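About us

Plerkia Returns & Refit
Unit on the harbour road, Kurkasness. Second, smaller site at Clandton (collections only, please don't send parcels there).

Quick version. We take back small electricals and household odds and ends that people have returned to shops. Sort them, check them, untangle them, pack them again. Whatever can be sold goes back to the shop or out through our own counter. Whatever can't goes for parts or proper recycling. That's been the job since we opened, and it's still the job now that part of it is done by robot arms.

This page needed redoing. The old one still said "every item handled by hand" and that hasn't been true for a while, and people kept asking about it at interviews and on the phone. So, new page. Last updated May 8, 2022.

Where we started

One room above a chandler's, two benches, a kettle. The first contract was Baird, who had a stockroom full of extension leads and no wish to look at any of them. We still do all the Baird returns. They come in cages, mixed, nothing labelled the way it should be. Chargers wrapped up in tea towels. Plugs in the bottom of laundry bags. Boxes with the wrong thing inside, or two of the wrong thing.

We moved to the current unit when the stairs got too much. It's 482 square metres, most of it racking. Goods in at the seaward end, counter at the road end, benches down the middle where the light is best.

What the work is like

Most of what comes through is small and awkward. Plug adapters, power strips, USB chargers, leads, lamps, timers. A good bit of cloth too, shops tend to return it all in one go. A cage gets tipped, big stuff out first, then the trays go along the benches. At each bench somebody picks a thing up, looks at it, tries the fit, coils the lead, puts it in the right tub. Then does it again. Three hundred items was a normal bench shift before the arms, and people went home with sore thumbs. Pushing adapters in and out of strips is the worst for it. Anyone who has done a week of fit checks will tell you which thumb.

Sore hands were the reason we gave for looking at automation. There was a second reason, which was that we couldn't fill the late shift. Kurkasness isn't big and the fish plant pays more in summer.

The arms

We run the arms in pairs. Each pair sits on a rail along the front of its own table, low walls on three sides so nothing rolls off and goes missing under the racking (it used to, constantly). A tray gets laid out on the table, messy, as it came. We don't tidy it first. Tidying first was tried and it took as long as doing the job.

They do fit checks, placing and handing over. One holds, one moves. Leads are the hard bit. Leads are hard for everybody. 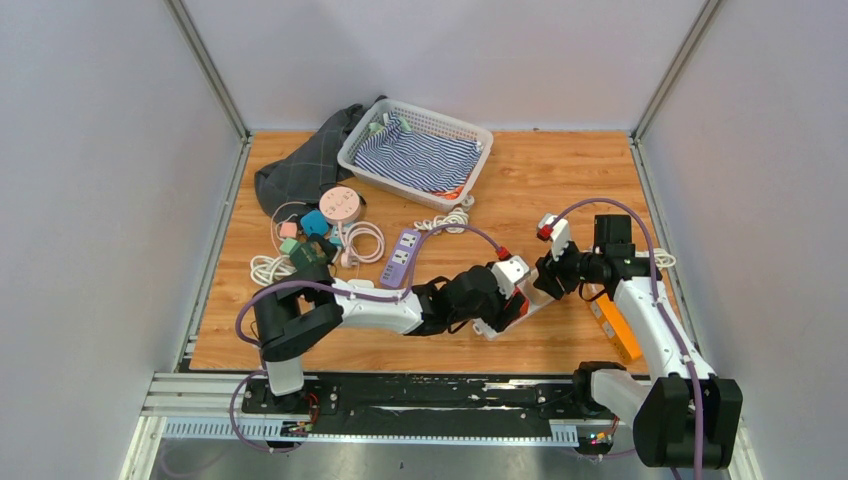
Both arms over the lilac power strip, adapters and leads to the left, basket at the back.

Things the arms are good at now: picking up a square adapter, lining it up, going slowly and not minding. Things they're so-so at: anything round and shiny, soft stuff, a lead that has gone under a cloth. Things they don't do at all here: anything with a damaged casing, anything with a bare wire, anything that smells burnt. Those go in the grey tub before the tray gets anywhere near a table. A person decides that, always has.

There's someone on the floor whenever the arms are on. We say this a lot because people picture a dark shed with the lights off and everything whirring away. It isn't. It's the same shed with the radio on. Arms stop at tea break, same as the rest of us, partly because the person minding them wants a tea.

What changed for the people here

Going to be straight about this, as it's what we get asked most.

Nobody was let go over it. We said that before the first pair was bolted down and we put it in writing to every member of staff, in an actual letter, and it's pinned up by the lockers. What did change is what people spend the day on.

Fit checks: mostly the arms now, with a person checking a share of what they pass. If you liked fit checks (two people did!) there's still plenty of the odd shapes.

Minding: new job, didn't exist before. One person looks after two tables. Lays out trays, clears what got dropped, shows the arm again when it can't manage something, writes down what it couldn't manage. The writing down matters. We had a spell where nobody bothered and we kept fixing the same problem each Monday.

Repair bench: bigger than it was. This is where most of the hours went. More things get mended that used to go for scrap, as there is time to open them up.

Late shift: stopped being a shift. We used to beg people to do it. Now the day runs a bit longer with a shorter crew on a rota, and there's extra pay for it.

Pay: anyone minding tables is on the repair bench rate. That took some arguing over and it should have been settled before the arms came in, not four months after. Our fault.

Not everything was welcome. Some of the longer-serving people found it dull standing by a table, said so, and moved to goods in or the counter. Fine. A couple of others said they missed the chat, because the benches used to face each other and the tables don't. So the packing benches got turned round to face the tables. Small thing but the room is louder again. The noise of the arms themselves was a worry beforehand, less of one after. The baler is far worse.

Training is done here, on paid time. Nobody needs a computer background. The best minder we have came off the packing bench. You need patience and decent eyesight, glasses are fine, and you have to be willing to say "stop" early instead of waiting to see what happens.

Close work

A lot of our strips take cube sockets and square adapters side by side, and the gaps are tight. The fingers have to hold the cube by its sides and keep it square to the strip. A bit of a twist and it won't seat. People do that by feel without thinking. Writing down what the feel is, so it can be checked, took us the best part of a winter. 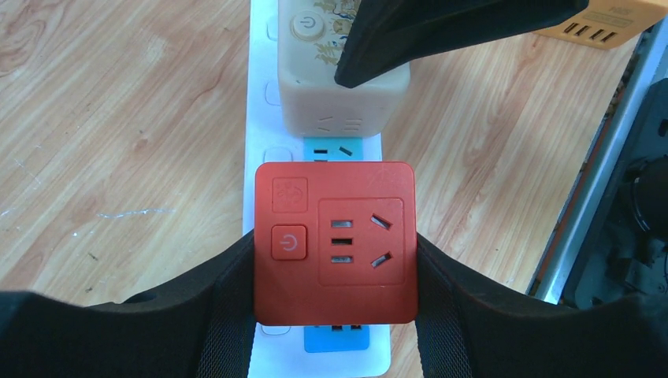
Fit check bench: red cube socket gripped over the white strip, cream one at the top.

We keep a tally of fit checks. From September to the end of the year the pairs got through 3673, and 595 of those were handed to a person to finish or do over. That's more than we'd like. It's also a lot of pushing and pulling that didn't go through anyone's thumbs. The handed-over ones are looked at every Friday afternoon with whoever was minding, and the staff choose which kind to work on next. At the moment it's white leads on pale tables. Before that it was cloths.

Numbers for this year will go up when we have them in a state to be read by others.

What we won't do with it

Short list, agreed with staff, on the wall next to the letter.

No timing people against the arms. The tally is for the tables, there's no tally for persons.
No pictures of staff used for anything without asking them that day. Not "you signed something once".
No running a table with no one in the room.
No passing an item as safe on the arm's say alone. Electrical safety testing is done by a trained person with a tester at the test bench, every item, and their initials go on the sticker. A fit check only says the thing goes in and comes out. It says nothing about if it's safe to use.

How to work with us

Shops and warehouses: we take mixed returns by the cage. Doesn't need sorting. Please do take batteries out and bag them seperately, and please don't tape leads to plugs, the tape takes longer to get off than everything else put together. Collections from Clandton on the morning run, elsewhere by arrangement. You get a sheet back saying what was resold, mended, stripped or recycled.

Households: the counter at the road end takes small electricals over the bell, any working day. No fridges, no tellies, no mattresses (we've been asked). Tested stock is on the shelves to the left as you come in, prices on the stickers, and if something you bought from us packs up inside the year bring it back and we'll swap it or refund you.

Jobs: usually something going on the repair bench or goods in. Minding places tend to go to people already here, after a few months on the floor, so come in that way. Part time is normal. School hours can be done on packing. Ring or call in, a CV is useful but not a must.

Visits: schools and colleges welcome, small groups, closed shoes. You can see the tables running from behind the yellow line and try a fit check yourself at the spare bench. Most people are quicker than the arms for the first ten minutes. Other firms thinking about doing the same are welcome too, and do bring somebody from your shop floor as well as a manager. They ask teh better questions.

Parking is round the back. Front spaces are for the van.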